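Ticket 287 — La lista de la compra se duplica al sincronizar
Estado: resuelto (a falta de confirmar un detalle)
Abierto por: Bendik Nordin
Producto: Privero, plan familiar

Mensaje inicial

¡Hola! A ver si me explico, que llevo toda la mañana con esto. Uso Privero para las recetas y la lista de la compra (la tengo en el móvil y en la tableta de la cocina) y desde que activé la sincronización con Lultico cada ingrediente me sale dos veces. Añado melocotones en el móvil, abro la tableta y zas, melocotones dos veces. Borro uno y desaparecen los dos.

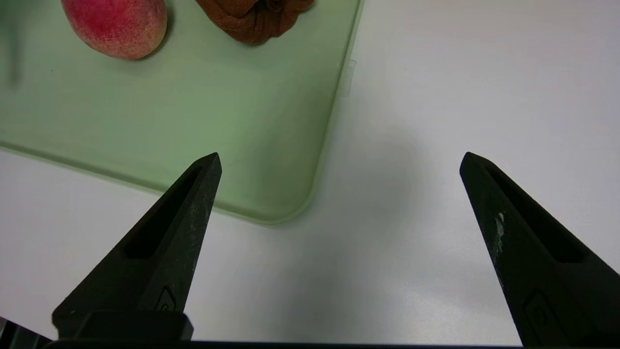
Lo raro es que solo pasa con las listas viejas. Creé una nueva que se llama "prueba" y esa va finísima. La grande, la que arrastro desde abril, tiene 2.000 entradas contando el historial, y sospecho que por ahí van los tiros. ¿Puede ser que haya un tope?

Lo que ya he probado

1. Cerrar sesión y volver a entrar en los dos aparatos. Nada, igual.

2. Vaciar la caché de la tableta. Tardó una eternidad en volver a cargar las fotos de las recetas y los duplicados seguían ahí, tan contentos. 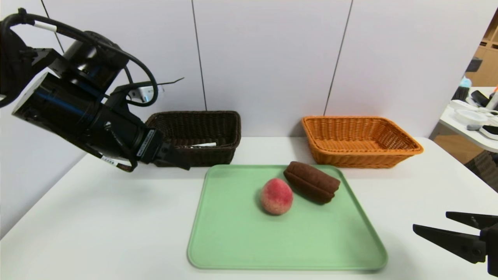

3. Desactivar Lultico y sincronizar solo con la cuenta de Privero. Con esto dejó de duplicar, pero perdí las categorías — y sin categorías la lista no me sirve de mucho, la verdad.

4. Exportar la lista, borrarla y volver a importarla. El archivo me daba error en la línea 4, donde pone "Nygård" (es el nombre de la panadería). Quité la å y entró a la primera.

Actualización, 26 de enero de 2019

¡Arreglado! Era el historial. Lo archivé desde Ajustes, volví a conectar Lultico y ya no se repite nada, ni en el móvil ni en la tableta. Las categorías también han vuelto. Me queda una duda: ¿lo de la å lo vais a corregir, o sigo escribiendo Nygard a secas?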